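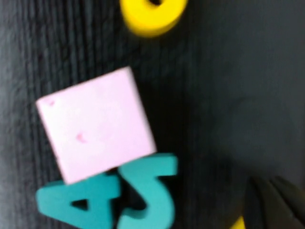 Drernach Puzzle Board Set

This is the data card for the Drernach set, a collection of pictures with labels that show a child's puzzle board and its pieces on a dark table. The set is meant for people who study how small things are sorted and put back in their place. It has 1724 pictures from 40 sessions. In 982 of them every visible piece has a label.

What is on the board

The board is painted as a sea with a beach under it. The numbers from 1 to 10 go across the middle, and the simple shapes have their slots in the sandy strip: circle, heart, pentagon, triangle and others. There are also signs for arithmetic, such as plus and equals. Along the top is a row of narrow colored slots.

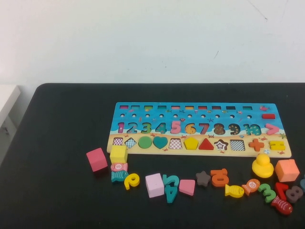 Last changed: August 1, 2022 (Hermine Danzer)

Labels

Each label has a kind (number, shape, sign, block), a color and a state. The state is "seated" or "loose". A piece that lies partly over its slot is loose -- we had a long discussion on this point, and Shivam Prajapati wrote the final rule in labels.txt. A printed pattern inside an empty slot is not a piece. Please be careful with the checkered ones, they were the most common mistake in our first version.

Blurred pictures are kept in the set.

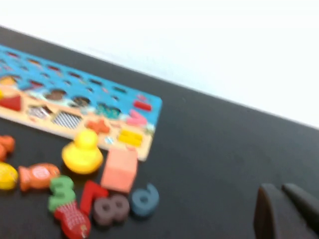
They have the mark "soft" in the list, and you can leave them out if your work needs sharp edges. Colors in such pictures were labeled by two persons. When the two did not agree, the color field says "unsure".

Known problems

Some 6 and 9 labels are exchanged in the early sessions. Carleen Donnelly is correcting them.

Contact

Write to Hermine Danzer for questions on the labels, and to Osian Rees for the download.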